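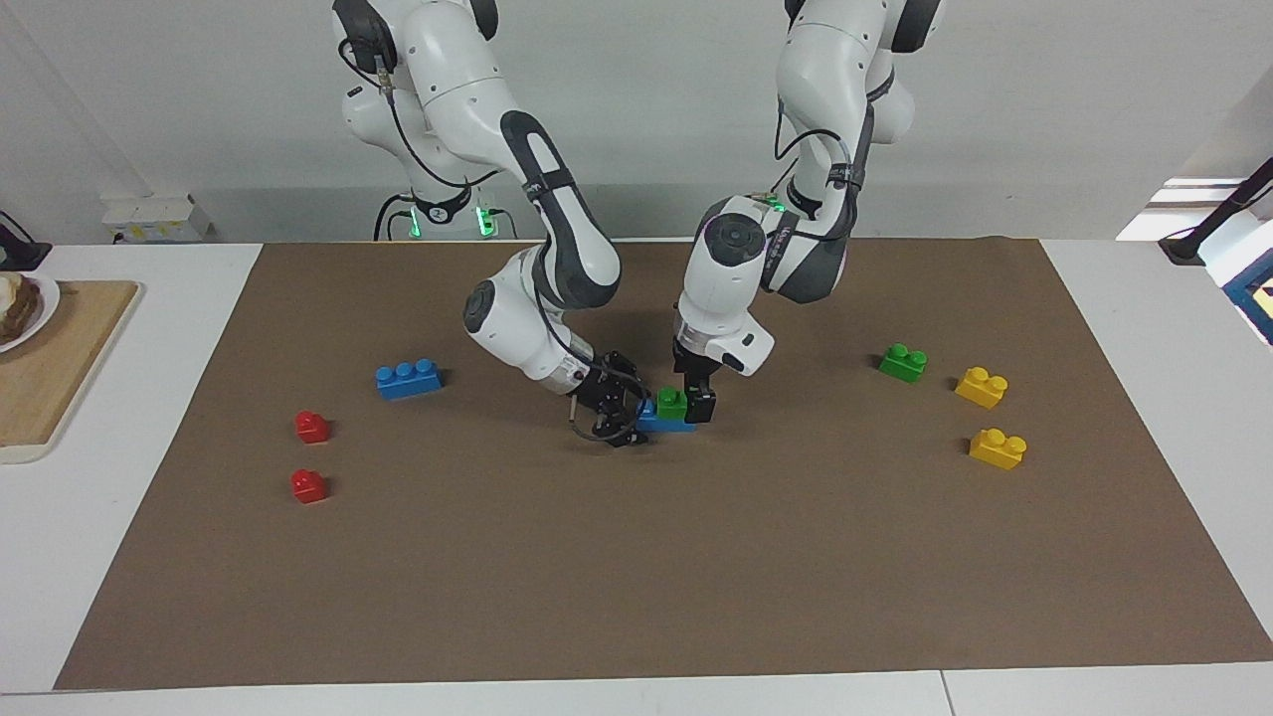
Fig. 1. Two-arm brick stacking on the brown paper mat. Left arm holding the green brick on the blue one.

Shared-workspace rules, notes for session 5

Read before your bench slot. Same text as on the Lukar course page, minus the forms.

1. Before power on
– Mat flat, bricks spread out so a gripper can get round each one. Stack zone near the middle, both arms have to reach it.
– Left and right mean the ROBOT'S left and right. In Fig. 1 the robot's right arm is on your left. Half the lab reports in January had this backwards, points off this time.
– Check cables by hand through a full elbow bend. Look at the wrist end too.
– Food stays off the bench, cutting boards and plates included.

2. Status lights
Green on the base is not permission to reach in. It tells you about the controller and nothing about your fingers. Ask the operator, wait for "clear", then reach.

3. Two arms, one object
– One arm holds, the other approaches. Never both closing at once.
– Approach from different directions. Fig. 1: one gripper from above, the other coming in from the left toward the blue brick.
– Minimum gap between gripper bodies 30 mm unless the task sheet says otherwise. Measure at the flange, not the fingertips – people keep getting this wrong.
– Holding arm does not let go untill the other has stopped.

4. Stopping
Any person may stop the cell for any reason. No discussion first. Write it in the log after, time and which arm.

5. Logging
Every run gets a number, also the bad ones. The Portela set has 2,039 runs and 781 of them are marked failed, we use those more than the good ones. Do not delete, do not renumber. If bricks were moved by hand mid-run, say so in the notes feild.

For next time: read the Raltach risk sheet, sections on pinch points and on reach. Bring one hazard you found at your own bench, written down, with the control you would pick.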